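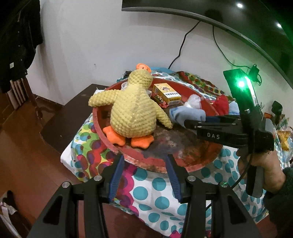
How do I sort a catch-all tray when medicine, toys and clothes have all ended up in it?

Take the medicine out first and put it somewhere high and closed, then throw out the wrappers, then pull anything made of cloth. What's left is usually small enough to decide on in one go.

Lullow Home Help – Ticket thread
Subject: Tray fills up again days after I clear it
Opened by: Souad Ouazzani
Handled by: Fadwa Ragab
Product: Wotcombe drawer dividers, set of small and medium
Status: Resolved

Souad Ouazzani, Friday, 9:10 a.m.
Hi! I bought the Wotcombe dividers from you in September and I love them, my kitchen drawers have never looked this good. The tray in the bedroom is another story. I clear it, I wipe it, I feel great, and a few days later it's full. Right now it has the crocheted duck in it, a little yellow and white medicine box, a plastic bag, and a light blue cloth I keep meaning to put away. I tried standing the dividers up in the tray and they just fall over. Is there a trick to it or do I need a different set?

Fadwa Ragab, 9:42 a.m.
Hi Souad, great to hear the kitchen drawers worked out! The Wotcombe dividers need straight walls on both sides to press against, so they'll only hold in a drawer. Curved rims give the end pads nothing to grip. You haven't done anything wrong and the set isn't faulty.

Before you order anything, could you let me know:
What goes into the tray on purpose?
What just lands there?
Where do you stand when you drop things in it?
Is there a drawer or shelf within reach of that spot?

Souad Ouazzani, 10:05 a.m.
Ooh, good questions. On purpose: only the duck, if I'm being strict. It's a yellow one with orange felt feet and it lives there. Everything else lands there when I come in and empty my pockets and bags. Socks too, from folding laundry on the bed. There's a shelf on the wall in the hallway, 370 mm wide going by the label, and one drawer in the nightstand that's full of chargers.

Fadwa Ragab, 10:31 a.m.
That helps a lot. I think you have two jobs going on in one place, the pocket-emptying and the laundry folding. Let's try this today. Put a timer on for 20 minutes and stop when it rings, even if you're in the middle.

Step 1. Move the medicine to a closed cabinet. Check the date on each pack while it's in your hand.
Step 2. Candy wrappers and empty bags go straight in the trash.
Step 3. Put everything left on the bed, spread out so nothing is under anything else. An old sheet underneath is a good idea if the tray is grimy.
Step 4. Pair the socks. Single socks go in one bag, by themselves.
Step 5. Stand boxes upright with the name facing you. You'll see right away which ones you use.
Step 6. Wipe the tray with a damp cloth and a drop of dish soap, then dry it.

Leave the dividers out of it for now.

Souad Ouazzani, 11:20 a.m.
Doing it now! Standing the boxes up is so satisfying, I don't know why I've been laying them flat all this time. I found an eye essence I was sure I'd left at my sister's.
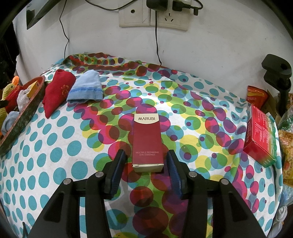
Attachment 2 – Step 5, red MARUBI box standing up on the circle-print sheet.

Souad Ouazzani, 11:24 a.m.
Two things that didn't go to plan. The blue sock and the red one are not a pair with each other or with anything else so far. And there's wear on the tray that doesn't come off with soap. I scrubbed one corner of it pretty hard and it looks the same.

Fadwa Ragab, 11:50 a.m.
Looking good already! On the wear: please stop scrubbing there. If soap doesn't shift it, the mark may be in the surface itself, and more rubbing can take the finish with it. A cut piece of shelf liner will cover it nicely. We carry the Brillham one, but any liner you have at home is fine, and so is a folded dish towel.

On the socks: single bag, as in Step 4. Give them 60 days. If the partner hasn't turned up by then you have a very nice dusting sock.

For the boxes, keep out the one you use this week and put the rest on that hallway shelf, names facing out. Flatten any empties, including brown cardboard, before you sit down.

Souad Ouazzani, 2:15 p.m.
OK, update. It took me nearly 20 minutes for the sorting and then another 18 for the hallway shelf, which I know was cheating on the timer. The medicine is in the bathroom cabinet. One pack was out of date and I've put it aside for the pharmacy. The boxes are on the shelf and they fit with room left over!! I had a scrap of liner from the kitchen, so the tray has that in it now.

I also took the chargers out of the nightstand drawer and tried the Wotcombe dividers in there. They hold perfectly. Cables on the left, pocket stuff on the right.

Fadwa Ragab, 2:38 p.m.
Love this, and the drawer is exactly what that set is made for. If the pads ever slip, wipe them and the drawer wall with a dry cloth and press them back in. I'd fold laundry in a different spot for a couple of weeks and see if the socks stay away.

I'm setting this to resolved. You can reply here any time and it'll reopen by itself.

Souad Ouazzani, 5:47 p.m.
Thank you so much! The duck is back in the tray, with nothing else in there except a hair tie, and I'm moving that right now.

Internal note, F. Ragab
No return needed. Asked Mansour to add "straight-sided drawers only" to the Wotcombe product page, near the top where the measurements are. Suggested liner only, no order placed.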